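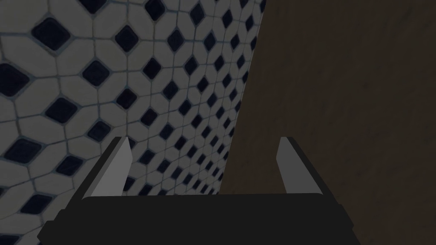 Before we sign the second half of the Larmont order I want every line on this checklist closed or argued out of existence, and I'm the one who has to carry it into the budget meeting, so please bear with my comments. I did my walk-through of the kitchen cell in the Parkbridge layout model on Mon 14 August, with Forough Tehrani driving and me pointing at things. The view from just behind the gripper ended up being the one I cared about most. With the two fingers wide open and nothing between them, you get tiled wall behind the left one and that big flat brown surface behind the right one, and straight away I was scribbling questions about reach, clearance and what on earth we're paying for fingertips. Most of what follows came out of that morning.

Status words are the usual ones: OK, OPEN, HOLD (no money moves until it's fixed) and N/A. Initial your own lines, please. Last time I had to guess whose handwriting was whose.

PART A — BEFORE WE SPEND ANYTHING

A1. Written scope agreed with the people who will use the cell
Status: OK
Comment: Signed by Shirin Arabzadeh and me. She crossed out "general tidying" and I'm glad she did, as it could have meant anything from wiping a bench to unloading a truck.

A2. Layout model matches the site survey
Status: OPEN
Comment: The model is lovely but I'd like a tape measure on the real walls before we order the base plate. Kianoush Ranjbar has the survey drawings from February and says the service corner was altered after they were drawn up. Somebody needs to go out there. Kianoush, I think that somebody is you, sorry!

A3. Clearance to fixed surfaces, gripper fully open
Status: HOLD
Comment: My biggest worry. The brown surface on the right sits close to the gripper in the view we had up, and the fingers spread a long way apart when they're open. I know perspective fools the eye, so I'm not claiming a number. What I want is the smallest gap on paper, at full opening, at every stop in the work sequence, with the software limit written next to it. If the gap comes in under what the risk assessment allows, we either shift the base or buy the narrower hand, and those are two very different invoices.

A4. Width of the gripper body checked, as well as the fingers
Status: OPEN
Comment: I keep harping on this one. Everybody looks at the fingertips. The black housing behind them is a wide lump of a thing and the outer ends flare out, so please run the clearance check on the whole hand.

A5. Payload margin with the heaviest item on the list
Status: OK
Comment: Sherif Mahrous ran it twice. Worksheet is in the shared folder under Abbasi, which is what we've called the cell since the planning stage. Don't rename the folder, I've linked to it everywhere.

PART B — GUARDING AND STOPS

B1. Emergency stop within reach of both entry points
Status: OPEN
Comment: The quote includes one. I've asked for two. If the second gets struck off to save a few bucks I will be very grumpy, and I've said so in writing.

B2. Interlock on the access gate
Status: OK
Comment: In the base price. Confirmed by email with the Hukeo sales desk, printout in the binder.

B3. Speed limited during teaching and cleaning
Status: OPEN
Comment: It's in the manual as a setting, so there's no cost attached, but I want it on the acceptance test so we see it happen with our own eyes. A setting that lives only in a manual gets forgotten by the second week.

B4. Pinch points marked on the hand
Status: OPEN
Comment: There wasn't a label or any lettering on the black housing in the model. Fair enough, it's a model. I'd still like to know whether the delivered unit comes marked or whether we're buying stickers. Put it in the query list to the supplier, it costs nothing to ask.

B5. Lockout procedure written and hung at the cell
Status: HOLD
Comment: Esmaeil Sharifi has a draft. It's good, but it's four pages long and the one on the wall has to be a single page that a tired person can follow.

PART C — WALLS, FLOOR AND SURROUNDINGS

C1. Wall finish suitable beside the robot
Status: OPEN
Comment: The patterned tile (pale long hexagons with the little black diamonds) is pretty, and I've got nothing against it. My question is for whoever is pricing the camera: will a busy repeating pattern bother the vision software when it's trying to find an item in front of it? Shirin reckons not. I'd like a trial run with the tile on one side and the plain brown on the other before we commit. If it does cause trouble, a plain backing panel is the cheap fix and I've pencilled in $400 for it.

C2. Impact protection on the right-hand side
Status: OPEN
Comment: We haven't settled what the brown surface will be made of in the real build. I'd assumed timber and Kianoush had assumed a painted panel, and we were both very confident about it. Until the material is specified I can't price a bumper strip, so there's a $200 placeholder in the sheet. Please don't quote me on it.

C3. Floor level and fixings
Status: OPEN
Comment: We couldn't judge the floor from the hand view, so this needs its own visit. Combine with A2 and save a drive.

C4. Lighting adequate for inspection and cleaning
Status: OPEN
Comment: The model is lit quite softly and the lower right gets pretty dark. I'd be happier with a proper work light over the cell, colour-neutral if the camera people want it that way. Sherif to get a price.

PART D — THE MONEY LINES

D1. Spare fingertips
Status: OPEN
Comment: Fingertips are a wear part. The Larmont list has a replacement pair with fitting hardware at $1,144, which made me sit up. I'd still buy one spare pair on day one. A cell standing idle while a parcel crosses the country is a worse look than an invoice, and I'd rather defend the purchase now than explain the downtime later.

D2. Annual safety inspection
Status: HOLD
Comment: Not in the quote at all! I've asked for a price for the first year and an option on the second. Until I have it the total at the bottom of the sheet is wrong, so please stop forwarding the sheet.

D3. Training
Status: OK
Comment: Included for the operators. Forough wants the cleaning crew added and I agree with her, they'll be closer to the hand than anybody. Supplier has said yes at no extra charge, but I'm waiting on it in writing.

D4. Contingency
Status: OPEN
Comment: I've left the usual percentage in. It'll be the first thing somebody tries to trim. If A3 goes the wrong way it gets eaten in one bite, so hands off until that line is closed.

D5. Delivery and unloading
Status: OPEN
Comment: Does the loading dock fit the crate? Esmaeil, you know the dock better than I do. A yes or no is plenty.

WHO OWES WHAT

Kianoush — site measure for A2 and C3, and the material for C2.
Sherif — lighting price, and the smallest-gap table for A3 and A4.
Esmaeil — one-page lockout sheet, dock answer.
Shirin — vision trial against both surfaces.
Forough — saved views from the model at every stop, hand open and hand closed, so we're all arguing over the same picture.
Me — second emergency stop, inspection price, training letter, and the supplier query about markings.

Send your updates straight back on this sheet and change the status yourself if you're sure. If you're not sure, leave it OPEN and ring me — I'm at my desk most mornings.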